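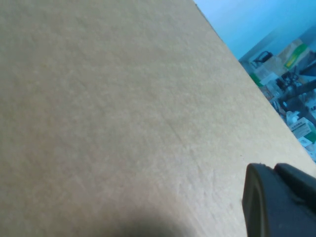 Sorting a Drawer of Old Letters and Postcards

5 min read

I love this job! A heap of family paper looks hopeless at first, and then an hour in you find a ticket stub tucked inside a birthday card and you're hooked for the rest of the afternoon. You don't need special training, just a clear table, clean dry hands, a soft pencil and some patience.

Step 1. Tip everything out and don't read it yet

I know, I know. But if you start reading you'll still be on the first letter at supper. Make loose heaps by size – postcards, small envelopes, big envelopes, anything folded. My own heap from the Varnoten house came to 1578 pieces, and the size sort took one evening.

Step 2. Take off the metal

Paper clips and pins leave rust marks. Slide a slip of stiff card under the clip, then ease it off the card side so the letter doesn't tear. Rubber bands that have gone hard can be snipped and lifted away. If a bit is stuck to the paper, leave it alone.

Step 3. Sort by sender, then by year

Handwriting is your best friend. After the first 100 or so you'll know a person's capital G from across the room! Postmarks help with the year, and so do stamps. Put anything with no date at the back of that sender's pile, and write your guess on a separate slip in pencil, with a question mark.

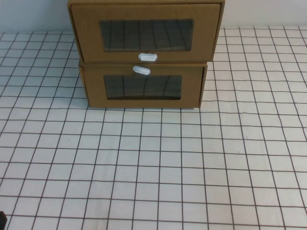

Keep each sender's pile together with a folded sheet of acid-free paper, and write the name on the fold before you put the letters in. I use the plain Plukidon sheets, but any acid-free kind is fine. Lay folded letters flat if they open easily. Brittle ones can stay folded until somebody who repairs paper has had a look.

Step 4. Make a simple list

One line per letter: number, sender, place, year. I got 17 senders out of my heap, and the Grecu bundle alone filled four pages (they wrote every week, bless them).
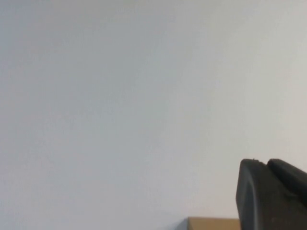 Step 5. Put it all somewhere dull

A closet shelf in the middle of the house beats the attic or the basement. Check on it every March, and keep a copy of the list in another room.

Now go back and read them!

Contact | © Hirkavar Paper Notes | Back to top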